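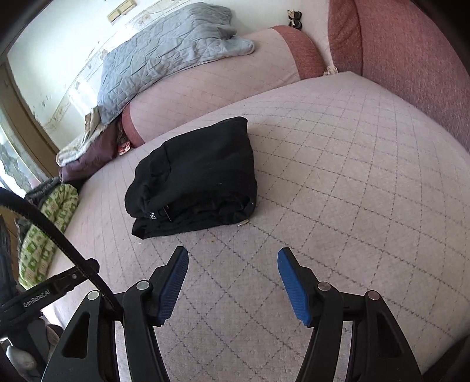
Grundero quilted throw - pale pink

We've had this one in the shop since January and we're still very fond of it! The pale pink cover is stitched in a diamond pattern, and it's just as happy on a bed as it is over the couch (lovely for an afternoon nap, or for folding the washing on). Dark clothes look rather smart against it too - a folded black garment, say, left out ready for the morning.

Made for us by Branberg. Wash at 40 degrees and dry flat if you've the room.

Width: 145 cm
Colour: pale pink
Delivery: around 10 working days

Page updated 03/11/2025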